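Ticket: Black saddle block does not sit down in the U recess of the green foam tray
Product: Vineo shape tray, green foam, with loose blocks
Opened by: Edgardo Lacson
Opened: 2018-10-22
Status: Waiting for supplier

Description of the problem

We use the Vineo tray inside a gray Utden bin. Each block has its own recess. Since we changed to the new tray, the black block with the curved top does not go down fully in its place. It stops when a part of it is still above the foam, and if I push with the thumb it goes down on one side and comes up on the other. The other blocks go in without force.

I have the old tray also, and the same block fits there well. So I thought first about the block, but now I think more about the foam or about the floor under it.

Steps already tried

1. Washed the block in warm water with soap and dried it. No change.
2. Turned the block around, so the front face looks to the back. It is the same in both directions.
3. Cleaned the recess with a soft brush. Some green crumbs came out from the corners, but the block still stops at the same height.
4. Took the tray out and checked the gray floor of the bin with a steel ruler. It does not rock on the ruler, so I consider the floor is flat.

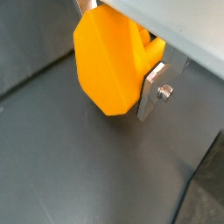 Measurements

The recess is 56 mm wide at the top, which agrees with the drawing we received. At the bottom I could not measure well, the caliper is too thick for it. By feeling with the finger, the wall with the curved dip is leaning a little to the inside. I believe the cutter was not straight, or the foam was pressed in transport – the carton arrived with one soft corner.

We have ordered 2,000 pieces of the blocks and 1,000 trays for November, therefore I would like to have an answer before the production is started at Takács.

Reply from supplier, first

They asked which recess we speak about. It is the one at the right end of the back row, after the three small round holes. Please do not confuse with the star, which is in the middle row at the left and has no problem.
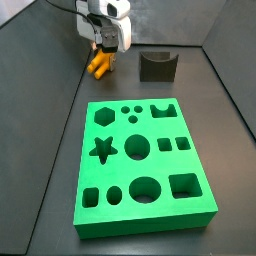 Edgardo Lacson

The black block is standing behind the tray, with the two raised corners up, the same way as it should go in. I have not cut or sanded the foam, so you can still inspect it as it was delivered. Please do not send again the instruction to "press firmly", I have tried this and the foam starts to tear at the edge.

What I need from you: one replacement tray, and the depth of the U recess, because the drawing gives only the width. If the replacement has the same wall, I will return 2 trays together with the block.

Related tickets

Vineo tray: hexagon recess too loose after washing
Utden bin: lid does not close over the foam
Puvel foam cleaner leaves white marks on green foam
Takács order: how to ask for a corrected drawing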